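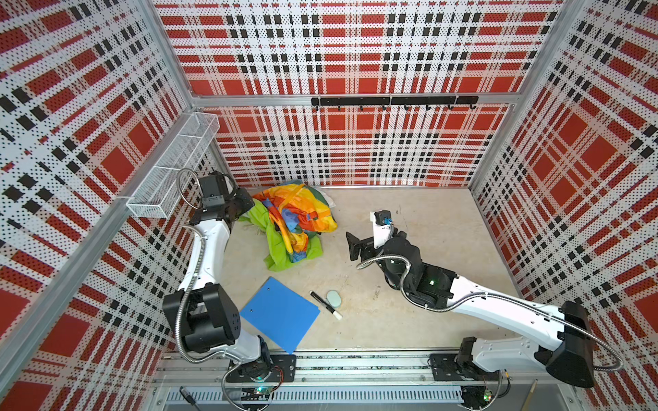 Issue 131, page 80

Comparing two grippers without fooling yourself

You have a Bunska on one arm, a Grolter on the other, and a strong opinion about which is better. Park the opinion. The method we use at Purnport takes an afternoon and has cost me several.

Start with the objects. Ours are a crumpled rainbow cloth, a blue plastic folder, a black marker and a small eraser. The folder is the cruel one. Lying flat, it offers a gripper nothing but an edge, and most grippers respond by polishing the bench.

1. Home both arms and check that neither can reach the other's base. Do this again after lunch.

2. Set the closing force low and the same on both sides. The Pinheiro controller remembers the last value you gave it, including the silly one from May.

3. Run the marker first, angled across the floor of the cell. Give each gripper 80 tries, and put the marker back on its tape outline every time. Near enough is a different experiment.

4. Do the cloth next. Scrunch it up again between tries, and don't let a colleague fold it neatly to be helpful.

5. Finish with the folder and the eraser. Stop after 3 drops in a row and write down the jaw opening.

6. Swap the grippers between arms and repeat the lot. Usha Kulkarni skipped this step once and spent almost 430 tries measuring a loose wrist bolt.

Log every miss by type: slipped, pushed away, never touched. A plain success rate will flatter whichever gripper you paid more for.

Check the conduit for rubbing before you change fingers, and label the old fingers left and right before they go in the drawer.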